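Bring the printed reader to this one. Page references below are to the November edition, and the older copy in the library has different page numbers.

## Week 6: Reading the back of a snack packet

Packaging and Labelling, tutorial notes
Tutor: Manikandan Varghese

### What we covered last week

Front-of-pack claims: flavour names, colour, serving suggestions. Sudheer Chowdary's group still owes the class its summary of the Memetti crackers carton.

### The back panel

Snack bags put most of their selling on the front and most of their information on the back. The back panel is usually a plain, light background with dark type, and the brand colours are pushed out to the borders. Designers do this for legibility. Red or orange behind small black type is hard to read, and harder again once the bag is creased.

For this week's exercise, look for:

- the nutrition table, and whether a heavier rule separates its parts
- the ingredient list, in descending order by weight
- allergen wording
- storage advice and date marking
- the barcode and the clear space left beside it

Energy is given in kilojoules on Australian labels. The practice label in your reader (Soylu corn chips, p. 98) shows 806 kJ per serve. Don't compare that number with another packet until you have checked the serve size on both. Use the per 100 g column for comparisons. 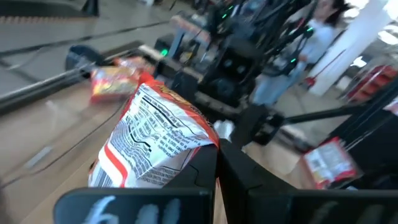 Flexible film causes problems that a carton doesn't. A bag is printed flat, then formed, filled and sealed, so a panel that looked square on the proof ends up curved. Type close to a seal can disappear into the crimp. Folding and squeezing break up lines of small text, and a barcode printed across a wrinkle may not scan. Keep the barcode away from the seals and allow for the bag being handled.

Aravind Amin asked whether an empty bag can be smoothed out before measuring type height. Yes. Cut it down the back seam and tape it flat, then measure the lower-case x with the clear ruler. Write down that you flattened it.

### Exercise

Work in pairs. Each pair takes two snack bags of different brands.

1. Sketch both back panels, blocking in the main areas of text.
2. Mark the background colour and the type colour of each block.
3. Copy out the per 100 g figures for energy, fat, sugars and sodium.
4. Hold the bag as a shopper would and note which text you can't read without turning or flattening it.
5. Redraw one panel with a better layout. Nothing required may be left out.

Billey samples are in the second drawer. Please leave the Motodska ones for Phúc Kiều's group, who are doing the sodium comparison.

### Reading

Reader, pp. 98 to 155. Skip the section on glass jars for now.

Hand sketches in to Ozan Uçar, room 1634, before 4 pm. Names on the back of every sheet.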